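The Gap Under the Cabinet

I moved to Lostance for the floors. My sister thinks I'm kidding, but I walked into the apartment, saw all that oak with its swirls and knots, and stopped listening to whatever the agent was telling me about parking. Ten years later I still love it (scratches and all!), and this November I finally decided to deal with the one strip of it I never see, the part under the cabinet.

You know the gap I mean. Too low for the vacuum, too high to ignore, and exactly the right height for a pen cap to roll into and retire.

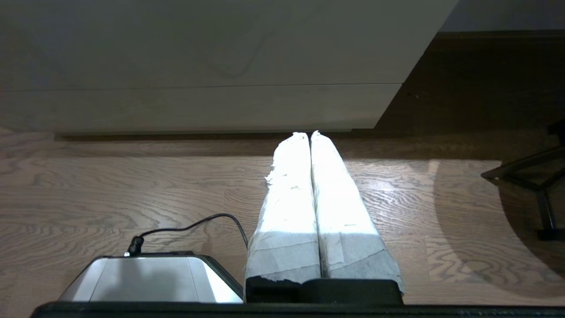
My first try was an old ruler with a sock on the end, and it mostly pushed everything farther back. Then a neighbor from Beltatwood lent me her flat duster, and oh, what a difference! Out came two hair ties, a bread clip, and the earring I'd blamed on a hotel in Zustitberg. I had written that hotel a pretty snippy email, too.

Go slowly and pull toward yourself, along the boards if you can, so the grit doesn't get dragged across the seams. I finish with a barely damp cloth and then a dry one. The whole job takes me a song or two, three if I stop to read old receipts, and I always stop to read old receipts. The last one was for soup.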